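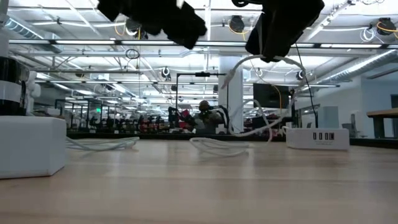
Standby power is the electricity a device draws while it is plugged in and doing no useful work. Chargers are the usual case. A white power strip with four USB ports in a row, like the one lying on the table with its cables, may draw a little all day. Multiply the draw in watts by the hours, then divide by 1000 to get kilowatt-hours.

Worked case: a load of 3 watts left on for 100 hours uses 0.3 kWh.

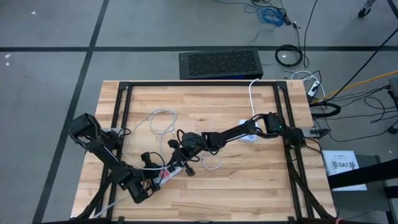
The same sum works for any load, but the wattage must be measured — the figure on the label is normally the maximum. Read the meter after 12 minutes, once it has settled.

Reading for July: Orlandini, chapter 3. Hand your tables to Thabiso Coetzee before noon.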